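3.2 Sorting and storage of clothing at home

The second part of the study dealt with what people do with clothes between wearing them and washing them. Earlier work on household laundry has mostly counted wash loads and measured water and power use. Much less has been written on the hours or days before a garment reaches the machine, although this is when most decisions about washing are made.

We recruited 160 households in the towns of Umard and Deteletti. Each household kept a paper diary for two weeks in November. For every garment taken off, the person wrote down where it was put, whether it was worn again, and the reason for washing it. The diary form was adapted from the one used by Alva in her earlier survey of shared apartments, with two columns removed and a line added for fabric type. Households that returned fewer than 50 entries were left out of the tables but kept in the interviews.

Most people described three places for clothing: the closet, the hamper, and somewhere in between. The third place was usually a chair, the end of a bed, or a hook on a door. Garments in this middle group were seen as too clean to wash and not clean enough to put back with the rest. Shirts and sweaters made up most of it. Underwear and socks almost never appeared there. 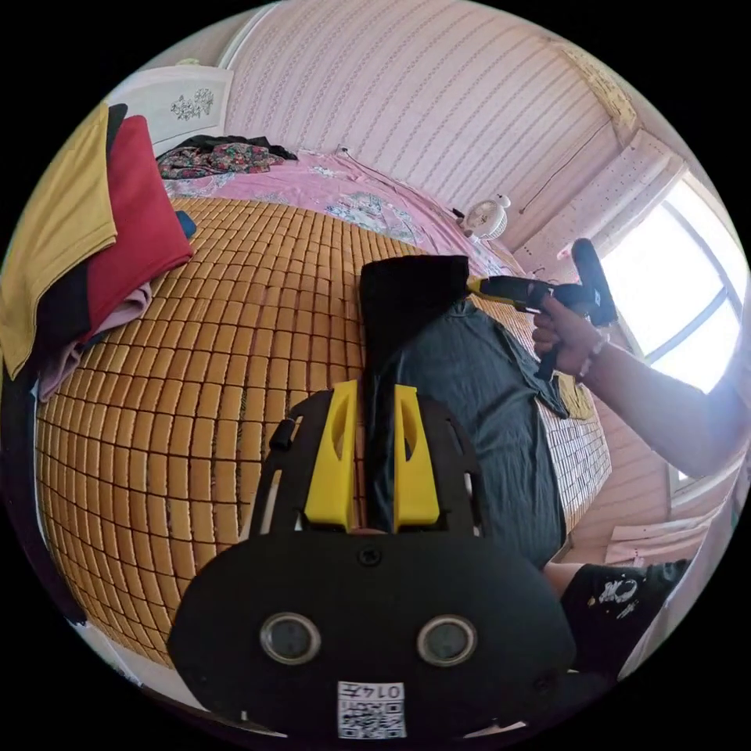 Dark clothing stayed in the middle group longer than light clothing. In the interviews, people said that marks were harder to see on dark cloth and that they worried about fading. One woman in Umard kept her dark shirts on the bed during the day and moved them to a chair at night, and did this all week until the Monday wash. Others used smell as the only test and paid no attention to color.

Fabric type mattered less than we had expected. Participants often left the fabric line blank or wrote "normal." When asked about care labels, many said they had cut them out or had never read them. Figure 4 groups the diary entries by garment and by the reason given for washing.

Figure 4. Reasons for washing, by type of garment. Entries with no reason given are shown in gray.

The interviews were carried out by Jayanthi Alva and coded with the Flokley scheme, using 300 short passages as a training set for the second coder. Disagreements were settled by discussion. Passages about children's clothes were coded separately and are covered in Section 3.3.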